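**Ziteo, January 16, 2018.** Well, it's finished, and it ships! The Kunitmont activity board, which has been living on my kitchen table in one form or another for far too long, goes on sale this morning through our web shop and at the Nina toy store in Orach. I make these boards, I run the company that sells them, and I'm writing this release myself because we're small and I type faster than I delegate.

For anybody who hasn't run across us before: Kunitmont makes tabletop boards for hands that need something to do. You lay the board flat, you sit down in front of it, and you put the parts where they go. Pegs, shapes, slots, plates. We started out thinking of preschoolers, and they're still most of our customers, but we hear a lot from people getting their grip back after an injury, and from grandparents who bought one "for the kids" and never quite handed it over. (You know who you are.)

The new board is our biggest one yet. The old one had two rows, and the complaint I got over and over was that it ended too soon. People would get the hang of it, get into a nice rhythm, and then they'd be done. So now there's more to work through, and the harder pieces aren't all bunched together at one end like they used to be. I shuffled that arrangement 17 times. My family ate dinner with plates on their laps for a good part of September while I did it.

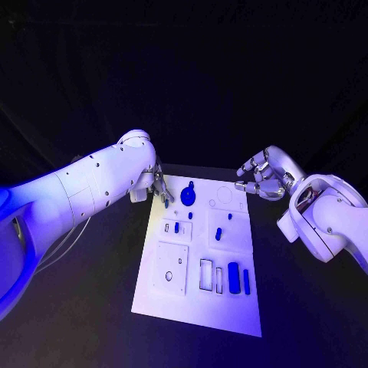
Anyway, the color. I get asked about the blue more than I get asked about the price, so let me tell you how we got there. The first test boards had parts in every color of the crayon box, and they looked very cheerful and were kind of a mess to use. Kids matched the colors and ignored the shapes completely. With a white board and blue parts you can spot a piece right away, and after that you have to look at its outline and feel it in your fingers, and I like that a lot better. I also just think blue on white is pretty. I went back and forth on a dark green for a while and I have a drawer full of dark green pegs to prove it. If you want one, write to me.

The pegs took the longest. A peg sounds like the easiest thing in the world, and I thought I'd be done with it in an afternoon! But it has to be small enough that you pinch it instead of grabbing it with your whole fist, and it can't wobble once it's in. Too tight and a four-year-old gives up and goes to find the cat. Too loose and it falls over when somebody bumps the table, and somebody always bumps the table. I made a batch that was perfect in dry weather and stuck like crazy when it rained. The ones we're selling now have been through a wet fall in Ziteo and they still go in nicely.

The gear shape is my favorite. Almost everybody reaches for it first, big people included. It's a little fussy to set down if you come at it sideways, so try lowering it straight down from the top and then giving it a tiny turn. I've watched people work that out with their tongues sticking out.

A few practical things, since stores and parents have been asking.

**How to set it up.** Put the board on a flat table with some elbow room on both sides. I like a dark tabletop under it, or a dark cloth, so the edges of the board stand out and any piece that rolls away is easy to find. A lamp off to one side is nicer than one right overhead. You get a bit of shadow in the slots and can see how deep they are.

**How to use it.** Any order you want! Some people go row by row. Some do all the pegs and then all the rest. If you're working on using both hands, try placing pieces with your left hand on the left side and your right hand on the right, and don't let either one help the other out. It's harder than it sounds, and I still lose patience with my left hand before I'm done.

**Cleaning.** Damp cloth, mild soap, dry it off. Please don't put the board in the dishwasher. I did, once, with an early one, and it came out shaped like a potato chip.

**Lost pieces.** They get lost. They go under the couch, into coat pockets, down heating vents. Send us a note saying which one is missing and we'll mail you another. There's no form to fill out and you don't need your receipt.

The first run is 300 boards. We've set 200 of those aside for the web shop and the rest are going to Nina, where there will be one out on the counter all week for anybody who wants to try it before buying. Come in and mess with it, that's what it's there for. I'll be in the store myself on Saturday from opening until lunch, and I'm happy to talk pegs with you for as long as you can stand it.

If these go quickly we'll make more, but it won't be overnight. The parts get sorted and packed by hand on the same kitchen table I mentioned up top, and I'd like to have dinner on it now and then. Schools and clinics that want more than a couple should get in touch ahead of time so I can plan for it. We do have a lower price for those orders and I'd rather talk it over with you than print it here.

Next up, I'm fooling around with a set of spare plates with different cutouts, so that once you know your board by heart you can swap a few things and be confused all over again. No date on that. I've got sketches and one very ugly test plate.

**About Kunitmont.** We're a small maker of tabletop activity boards in Ziteo. Our boards are sold online and at Nina in Orach.

**Press and store inquiries.** Write to us through the contact page at the Kunitmont web shop. We can lend a board to reviewers for 2 weeks, and please count the pegs before you send it back.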